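Section 4. Working at a shared bench with the hand-held grippers

4.1 Who this section is for

This section is for bench staff at Colthorpe and Gilbridge who are moving from hand sorting to gripper work. It covers the start of a session, the handling of cloth items, and the changes to duties and breaks. Fitting and charging are in Section 3. Faults are in Section 6.

Your job title and grade stay the same. What changes is that your handling of cloth is now recorded and used to teach the Oladham arm, which will take over the late sort first. Day staff keep the mixed and delicate work.

4.2 Before you start

1. Sign on at the bench terminal and choose your bench number.
2. Check that the marker on top of each gripper is clean and flat. Wipe it with a dry cloth only.
3. Squeeze and release the trigger five times. The fingers should close evenly and open fully.
4. Check the finger pads for lint. Pull lint off by hand. Do not use a blade.
5. Agree with anyone sharing the bench who works from which side.
6. Say "ready" aloud and wait for the other person to answer before you press Start.

Note: Long sleeves must be pushed up or fastened at the wrist. Loose cuffs can cover the marker and spoil the recording. 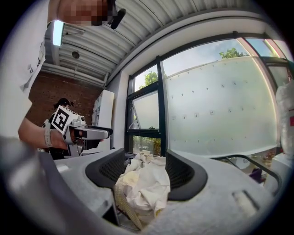
4.3 Picking up cloth

1. Bring the fingers in open, with the tips on either side of a fold.
2. Close the trigger slowly until the cloth is held. Stop there. Extra pressure marks fine fabric and tires the hand.
3. Lift straight up by a hand's width and pause.
4. If a second item comes up with the first, lower both and start again from step 1. Do not shake them apart.
5. Move the item to its place and open the fingers fully before drawing back.

Work at a steady pace. Recordings made in a hurry are usually rejected, and the piece rate no longer applies to bench time. The supervisor's screen shows completed items but does not show your speed.

If you drop something, leave the recording running and pick it up with the gripper. Dropped items are useful to the training team and are not counted against you. Press Discard only when you have used your bare hand inside the working area or when someone has interrupted you.

CAUTION: Keep your free hand away from the fingers while the trigger is moving. The pads grip skin as well as cloth.

CAUTION: Never reach across another person's gripper. Ask them to stop, wait until they have opened their fingers, then reach.

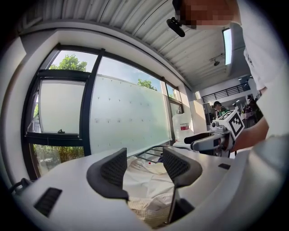 4.4 Breaks and rotation

1. Work for no longer than 50 minutes at a time. The terminal sounds a tone at the limit and stops recording at 55 minutes.
2. Put the gripper down with its fingers open.
3. Leave the bench for at least ten minutes. Folding or labelling by hand does not count as a break.
4. Change hands, or change sides of the bench, when you come back.

Note: During the February trial at Gilbridge the limit was 65 minutes. It was shortened after staff reported sore thumbs. If you have any pain in the thumb or wrist, stop and tell your supervisor the same day, even if it goes away.

4.5 Ending a session

1. Press Stop and wait for the green tick.
2. Enter anything out of the ordinary in the notes box, such as a sticking trigger or an item you could not pick up.
3. Return both grippers to their own dock.
4. Sign off. The next person cannot sign on until you have done so.

Recordings are kept by Gidey, who run the training system. You may ask to see any session made under your sign-on. Requests go to Nuria Mersha in the bench office, who also keeps the rota and the list of staff wishing to retrain as arm minders. See Form 53 for both.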